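Small Rooms, Big Reset: notes for Penia evening
Slide 1

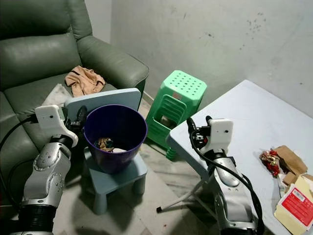 Purple wastebasket up on the blue stool, sofa behind.

Start with the basket! I love a basket at hand height, no bending for every scrap. Then the sofa: cloths off the seat, fold or wash, pick one.
Green stools - say how much I like stacking (pause, ask who owns some).
Folding table LAST, you want that top while you sort.
5 min max, then Aminu on closets.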